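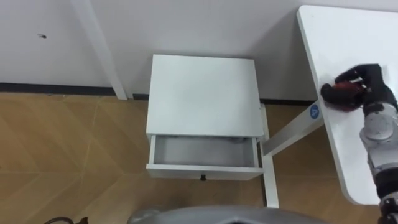
White bedside cabinet, drawer partly open, interior empty.

Adjusting a drawer that sticks

Applies to small single-drawer cabinets on side runners. Time needed: 24 minutes. Tools: cross-head screwdriver, pencil, steel rule, candle stub.

1. Empty the drawer and clear the top of the cabinet.

2. Open the drawer slowly by the knob. Mark with pencil the point where it starts to drag.

3. Measure the gap between the top panel and the drawer at both ends. If the two readings differ, one runner is low.

4. Lift the drawer front slightly and draw it out. Put it face up on a towel.

5. Slacken the front screw of the low runner by half a turn. Raise the runner until the readings match, then retighten. Do not overtighten in chipboard.

6. Rub candle wax along both runners, 102 mm either side of the pencil mark. Wipe off the surplus.

7. Refit the drawer and open it to 254 mm. Repeat step 3.

If the knob turns in the hand, tighten its screw from inside the drawer.

On wooden floors, check that all the feet bear evenly before altering the runners again.

Text: Didier Ferrand. Revised in September.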